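The Furniture Is In The Van: A Small Company Takes Its Theatre To The Villages

Aug 28, 2021
7 min read
214 shares | 21 comments

The first thing Roald Lindqvist does when he arrives in a new village is clap. He walks into the hall, stands where the back row will be, and claps once, hard, with his head tilted. Then he moves three steps to the left and does it again. By the time the van doors are open he knows whether the actors will have to push or whether they can get away with a murmur, and he is grinning either way.

"A bad hall is still a hall," he tells me, delighted. "Give me a boomy one over no hall at all."

We are in Grotcombe, population 800, on the second stop of a tour that will take Flulby Theatre through twenty-one villages before the end of November. The play is called The Salt Cousins. It has five actors, runs for ninety minutes without an interval, and is about two families who have shared a well for so long that they have forgotten who dug it. It is funny and rather fierce, and I have now seen it three times, which I did not plan to do.

Flulby began as a company that made work for one room. The room was above a shop, it held very few people, and it closed when the lease ran out. Plenty of companies would have stopped there. Lindqvist and his co-director, the Brazilian playwright Genivaldo Meireles, bought a van.

They had met years earlier at a festival where both of their shows were rained off on the same afternoon. Meireles had grown up watching travelling players set up in market squares, and he couldn't understand why so much of the theatre he saw in Europe expected the audience to make the journey. Lindqvist, who is from a fishing town with one bus a day, had been wondering the same thing since he was a teenager. They talked under a tarpaulin until it was dark, and a good deal of what they said that day has ended up on the road.

The rules of the tour are simple and a bit mad. Everything must fit in the van, and everything must be up in three hours. The lights run off ordinary sockets. Each hall gets the full show, with nothing trimmed for the small ones, and the company eats with whoever will have them. In Grotcombe this meant an enormous fish pie and a long argument over whether the aunt in the play was right to leave. (She was. I will not be moved on this.)

What makes it work is the writing. Meireles builds his plays so that they can bend. There are scenes in The Salt Cousins that can be played in a doorway, on a set of steps, or halfway down the aisle, and the cast decide on the day. I watched them talk through the funeral scene on a stage so shallow that the coffin would have stuck out over the front row. Within minutes they had dropped the coffin altogether, and the mourners were carrying a single chair between them, very slowly, as though it weighed as much as a house. It was the best thing in the evening. At the next stop, with all the space they could want, they kept the chair.

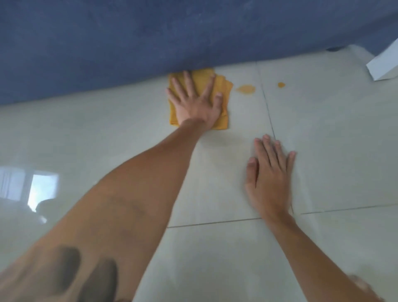 The days themselves are long. The company is usually on the road by eight, unloading before lunch, and running lines while somebody hunts for the fuse box. There is no separate crew, so the actors do the lot. The woman who plays the elder sister also does the sound, from a laptop hidden in a bread bin at the side of the stage, and if you watch closely you can catch her starting the thunder with her elbow. I loved that bread bin. It gets its own small round of applause when people come up afterwards to look at the set, as they nearly always do.

And what a lot of people come up! In a city theatre the house lights rise and everyone heads for the coats. Out here they stay. They want to know how the well lights up, where the company is sleeping, whether the cousins ever make it up after the play ends. One man in Grotcombe had a detailed theory about who dug the well, based on his own family and a disputed field, and Meireles took notes.

"I have changed two lines because of things said to me over the washing-up," he says. "They are the two best lines. Don't print which ones."

Money, of course, is tight. The tour is paid for by a patchwork: a grant from the Furtado fund, which backs new plays in places without a theatre, a share of the door, and a loan of rehearsal space from Ornuvine, the arts centre where the show was made last winter. Tickets are five pounds, and each village keeps a part of what it takes. Lindqvist is cheerful when he talks about the sums, though he admits that one serious bill from the garage could end things early. The van is old. It has a name, which I have been asked to leave out, and it doesn't like hills.

There have been setbacks. The opening night lost its power in the second scene, and the cast carried on by the light of torches passed up from the seats. One village pulled out over worries about numbers indoors, which everybody understood after the year and a half we have all had, and another stepped in with a barn. The barn had swallows. I wasn't there for it, and I am still cross.

I asked Lindqvist whether he misses having a building. He thought about it for a while, winding a cable round his forearm, and said he missed having a kettle that stayed in one place. He would like a base again one day, somewhere to store the sets and try out new things in the cold months. But he wouldn't give up the touring for it, and he is already drawing up a list of villages for next year, mostly from letters. People write to ask for a visit. Some enclose a floor plan of the hall, drawn by hand, with the piano marked.

Meireles, meanwhile, has started the next play. All he will say is that it takes place on a ferry, that it needs one more actor than the van has seats, and that Lindqvist has not yet been told about the second part. He read me the first page in the car park while the last of the lamps were being packed away. Two sisters are waiting for a boat and only one of them wants it to come. I can't wait to find out which hall I'll see it in.

The Salt Cousins is touring until November. Tickets are sold at the door in each village, and the doors open half an hour before the show. Go early if you want to sit near the bread bin.

21 comments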